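# Irnia Home Contents Cover

Policy code 1003, sold through Collenetti branches and by post from our Loltcombe office.
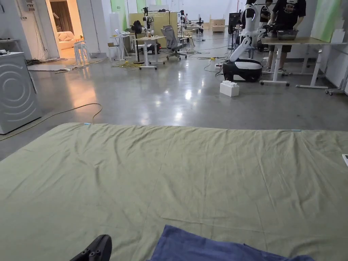
Irnia is a contents policy for people who rent or own a flat or small house and want one monthly price. It pays for loss or damage by fire, theft, storm and escaping water. Household linen, clothes and curtains are covered as one group, so a large green sheet and a dark blue cloth would go on the same line of a claim form. A front-loading washing machine goes under appliances, along with fridges and cookers.

## What you pay

- Excess: £35 on each claim
- Payment: monthly by direct debit, or yearly in one go
- Cooling-off period: as set out in your welcome letter

## What is not covered

- Wear, fading and shrinkage
- Appliances over seven years old, unless the damage was caused by fire
- Items left in a shared hallway or an unlocked shed
- Business stock

Cash and jewellery need the Krajewska add-on, which has its own form and its own excess.

## Making a claim

Ring the claims line or call in at any branch before 5 pm. Have your policy number ready and keep damaged items until we tell you they can go. Receipts help, but bank statements are accepted. For theft we also need the police reference.

Claims in Loltcombe are handled by Jitendra Kushwaha. Questions about changing your cover, or moving it to a new address, go to Tien-fu Lai at the same office.

Tenants sharing a home each need their own policy. Couples can be named on one.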